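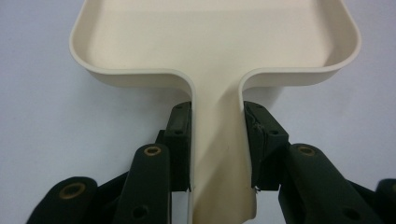

Product Information Office, Jemetti Facility Supply
Catalog Editor, Floor Care

Luvgate Entrance Matting System

The Luvgate entrance matting system is intended for the main doorways of schools, clinics, libraries and public offices. It is supplied in 3 grades, which may be installed singly or in sequence, depending on the depth of the lobby and the volume of foot traffic.

Grade A is an open scraper mat for covered exterior use. Grade B is a ribbed mat for vestibules. Grade C is a dense cut-pile mat for interior lobbies, where it holds the remaining moisture and fine grit before visitors reach the finished floor. All grades are 19 mm thick and fit the same recessed frame, so that a worn section can be replaced without altering the frame or the surrounding tile.

Sizing and cutting

Mats are cut to order. Customers should measure the recess at both ends and at the middle and submit the smallest figure. Openings with columns, curved walls or door tracks require a paper template. Cut mats cannot be returned unless the error is ours.

Colors

Grades B and C are available in slate, charcoal, dark green and brown. Grade A is supplied in black only. Samples are sent on request, and we recommend viewing them under the lighting of the building concerned.

Care

Vacuum interior mats daily during wet months and lift them weekly to clear the recess. Loose grit under the mat should be swept into a dustpan before the recess is mopped. Allow the floor to dry fully before the mat is put back. Grade A may be hosed down and hung to drain. Do not use bleach or solvent cleaners on any grade.

Frames and accessories

Recess frames are made for us by Mfinanga in plain or anodized aluminum. Where no recess exists, the Indix ramped edge may be fitted on all sides. It is sold by length, with corner pieces priced separately.

Ordering

The catalog number for the full system is 283. Please state grade, color, finished size and frame type on the purchase order. Stock colors ship in 2 weeks. Orders received by noon on Thursday are included in that week's cutting schedule.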